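Print this page | E-mail to a friend

Reading time: 5 minutes

How to find out if a gripper can do one of your chores

By Efthymia Politis

People write to me at Brunura and ask if a robot can already clean the kitchen, pack the orders, sort the drawer with the lids. I always want to answer with another question: which lid? The chore has a name, but the robot does not meet the name. It meets one object on one table, and very often it is the object that decides.

In this tutorial I explain the small test which I do before I say yes or no to a chore. It needs one gripper with two fingers, one table and one afternoon. You do not need to write a program. If you can hold the gripper in your own hand and do the chore with it, then a machine has at least a chance. If you cannot do it, with your good eyes and your years of practice, then you should wait with buying the arm.

Step 1. Write the chore as movements

Take paper and write what the hands do. "Put away the cake cover" is not a movement. In my list it became: slide one finger under the edge, lift the edge, close on the knob, carry, lower, let go. Each line must have one verb that you can see with your eyes. When a line has the word "adjust" or "arrange", break it into smaller lines, for there the difficulty is hiding.

My first list for folding a kitchen towel had 4 lines. After I did the folding slowly it had 20, and most of the new ones were little corrections that I make without thinking.

Step 2. Mark the lines which need two hands

One gripper is one hand, and a weak one. Put a cross at each line where your second hand holds, steadies or feels something. Opening a jar gets a cross. Taking a cup from a shelf gets none. If more than half of the lines have a cross, choose another chore for the first test.

Step 3. Check the fingers before you check the chore

Look at the pads. Foam is kind to glass and plastic and it forgives a bad angle, but it wears out and it collects crumbs and threads. Hard rubber pads, like the ones I bought from Podis, hold a heavy object better and they slip on a thin sheet. Close the fingers slowly until they touch and see if they meet flat. Write the opening also. If the object is wider than the opening, you need a handle, a knob or an edge that sticks out.

Step 4. Choose an easy object and a mean object

The easy object should be dull, stiff and a little heavy, for example a wooden block or a full box of tea. The mean object should be the one from your real chore that you trust the least. For me it is clear plastic. Many depth cameras look through it or see only the reflections, and a flat sheet gives the fingers nothing to close on. On a white table it is worse, as even a person must look twice for the edge. A small knob helps very much, if the camera can find it.
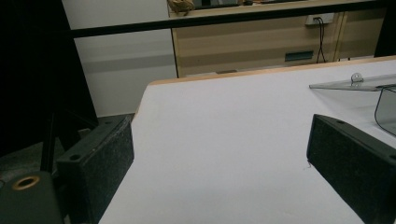 Step 5. Do the chore by hand with the gripper, ten times

Hold the gripper and look only at its camera picture on the screen, not at the table. This rule is important and everybody wants to break it. Begin each try with the object in another place and turned another way. Do not help with the free hand.

After each try write one word: good, slow, dropped or lost. "Lost" means that you did not know from the screen where the object was. Idun Forsberg, who taught me this test when I worked in Fragkou, made me put the free hand in my pocket.

Step 6. Read the words

If you have mostly "good", the chore is ready for a machine, and you can start to collect recordings. For a simple pick and place we used 345 of them in our last project, and the arm still was unsure near the border of the table.

If you have mostly "slow", a machine can do it, but ask if anybody will wait for it. In a shop it can run at night. At home I do not want to hear a motor for about an hour because of the dishes.

If you have "dropped", change the pads first, then the object. A strip of colored tape on a clear edge is cheap. I have put it on all my lids and my sister laughs at them.

If you have "lost", more practice of the arm will not repair it. Change the light, the tablecloth or the camera position and do the ten tries again.

What I answer today

Carrying cups, boxes and folded things from one known place to another: yes, with patience. Cloth: sometimes, on a flat table. Thin clear plastic: I still put it away myself. The people from Drudus have promised me a softer finger in June, and then I will repeat the list from Step 1.

Contact | Copyright Brunura | Back to top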